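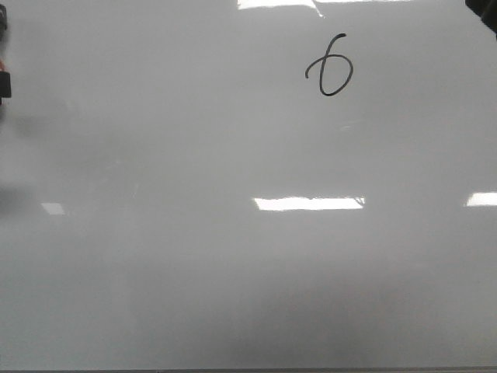
Handwriting instruction has returned to the elementary timetable at Skorasgate, and numerals are receiving the same attention as letters. Under the program adopted in May 2023, teachers review how each digit is formed before written arithmetic begins. A single 6 in black marker, its upper stroke curving down into a rounded, slightly flattened loop, is enough material for the opening of a lesson. Pupils are asked where the stroke starts, where it turns and how the loop should close.

The district serves 2,056 pupils and reserves 10 minutes of each 45-minute mathematics period for number writing. Teachers work first at the whiteboard, then on ruled paper supplied by Clesport. The guidance recommends one numeral at a time, drawn large, with the rest of the board left clear – a practice many older staff members remember from their own training.
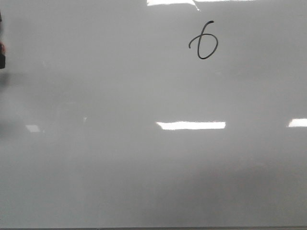

A handwritten 6 on a glossy whiteboard, with ceiling lights reflected in the surface.

Glare remains a common complaint in rooms fitted with glossy boards. The district's facilities office advises teachers to write above or below the brightest reflections and to check the board from the back row. Matte panels from Jisier were considered, but the purchase was deferred until the June budget review. Over 4,000 practice sheets have been printed for the coming term, beginning with the curved numerals 6, 8 and 9.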